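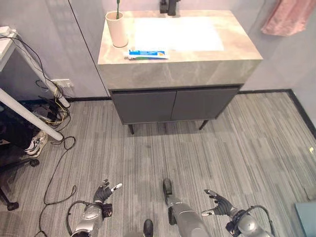 Household Tasks Team, Hikness Robotics Workshop

6 min read

So it's budget season again, and I've spent most of the past fortnight with a spreadsheet open on one screen and supplier quotes on the other. I promised Mirela Assunção I'd write up how we did the bathroom set-up, as her group are planning something similar and she keeps asking me what it all cost. The short version is that the robot was the easy bit to budget for and everything else was a slog.

I mean that! A big purchase gets its own form, its own approval and a very serious meeting. We all read the quote three times. Then you get the robot home, so to speak, and find that you also need a sink for it to stand at, and somewhere to plug everything in, and spare cables, and a person's time to put it all together, and none of that has a form.

My first list had 29 things on it. I'm a list person, I can't help it. It had the vanity unit and the basin and tap, then the stuff that goes on top, then a whole run of bits like cable sleeves and extension leads, then things I'd put down late one evening that I couldn't explain the next morning (why did I want a second bath mat? we don't have a first one). Against that I had roughly 3,000 pounds left in the pot until the new year's money came through in July. You can guess which of those two numbers had to move.

What I did in the end was sort the list by what would stop work if we didn't have it. If there's no basin then there's no bathroom task, so that went straight to the top. If there's no toothpaste then somebody walks to the shop. It sounds terribly obvious written down, but I'd originally sorted by price, and sorting by price makes you buy all the cheap things first because it feels like progress. I had a lovely full basket and no sink.

The sink, then. I got two prices. Marinho do proper bathroom suites and were very patient with me on the phone, considering that I couldn't answer any of the normal questions. Which room is it for? Well. Do you need the waste fitting to the left or the right? Erm. Their price was fair but delivery alone was going to eat a chunk of it. Wirner were cheaper and had one in the warehouse with a scuffed back panel, and as the back panel faces the wall I snapped it up. If you're buying for a workshop, ask about scuffed stock. Ask every time. I now ask even when I'm buying staplers.

I wanted a real one, by the way, and I'll stick to that. Marlene Sawatzky, who looks after our testing, was quite keen on a mock-up made of boxes and a washing-up bowl, and it would have saved us a fair bit. My argument was that the shiny surfaces are half the trouble. A white glossy basin throws light about in ways a plastic bowl doesn't, and if you're going to spend months collecting runs at a sink you might as well have the reflections you'll meet in somebody's house. We had a good old back-and-forth about it over lunch and she came round. She did get her way on the floor mats, mind you, so I think we're even.

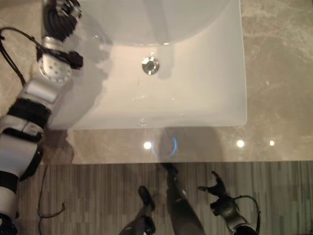 Left arm over the basin, right arm down by its side.

Now, hands. Mirela, this is the part for you. We budgeted for hands as though they were part of the robot, one line, one price, done. I'd never do it like that again. Treat them as something that wears, like tyres. You want a line for the pair that's fitted, a line for spares, and a line for the time it takes to swap them over, and that last one was the one I forgot completely. Plernico quoted us 11 weeks for a replacement hand. Eleven! I'd pencilled in two, going on nothing more than a hopeful feeling. If you only have one pair and a finger goes, that's most of a term gone while you refresh a tracking page.

So we've put a spare pair in the new plan, and I took the money out of what I'd set aside for a second bathroom layout. It hurt a bit, I'd already chosen the tiles. But a second layout with no working hands is just a nice bathroom.

Cables are the other thing. I used to think of cables as free. They come in the box with something or they live in a drawer, and there's always one more in the drawer, until there isn't. Look along the wall in any room where people are running a robot and you'll see what I mean. Chargers, screens, the laptop that one person uses, the laptop that the other person uses, all going back to the same power strip. I gave the whole business a sundries line of 100 pounds and it was gone before I'd finished congratulating myself on having a sundries line. Next year it gets a proper heading and a proper amount. I'm also asking for cable covers for the floor, and I've put them under safety, where they're harder to cross out.

A few smaller things while I'm at it, in no order:

Get the height right before you order. Vanity units vary far more than you'd think and the ones on legs can't all be packed up or cut down. We measured from the floor to where the arms were comfortable, wrote it on a sticky note, lost the note and measured again.

Count the desk as part of the set-up. You need a person sitting near enough to see what's going on, with a decent chair, and the desk needs room so they aren't in the way of the robot when it steps back. I'd drawn our floor plan with the vanity in it and no people at all.

Don't buy the little things from a trade supplier. I looked up a tumbler in a hotel catalogue and they wanted me to take a case of them. The supermarket does perfectly good cups.
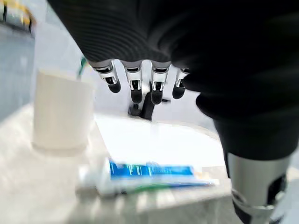 Buy the same toothpaste every time, too, or else decide on purpose that you're going to buy different ones. We drifted. Whoever went to the shop got whatever was on offer, and then Marlene was trying to compare one set of runs with another and the tubes weren't the same length, or one had a flip top and one had a screw top. Is that a budget matter? I'd say it is, because it's about two quid a tube and it cost her an afternoon. She's now in favour of a small cupboard with a shelf for each kind, labelled, and I've put the cupboard in the plan as well. Towels the same, though those at least last.

The bit I still haven't cracked is people's time. We get asked for an equipment figure, and the equipment figure is only the equipment, so two people spending days getting a bathroom unit up the stairs and level doesn't show up anywhere. I tried adding a line called "putting it together" and it came back with a question mark next to it. I've sent it in again with the same wording and a slightly longer note underneath. If anyone reading has managed to get that sort of thing past their finance people, please tell me what you called it!

As for what happens next, the kitchen is the one everyone wants. There'll be an argument about whether it has a real hob. I've said no to a real hob already, twice, and I've asked Wirner whether they have any scuffed worktops. They're going to ring me back once they've looked in the other warehouse.

Mirela, I'll send you the spreadsheet, only give me until tomorrow afternoon, as there are comments in it I'd like to take out first.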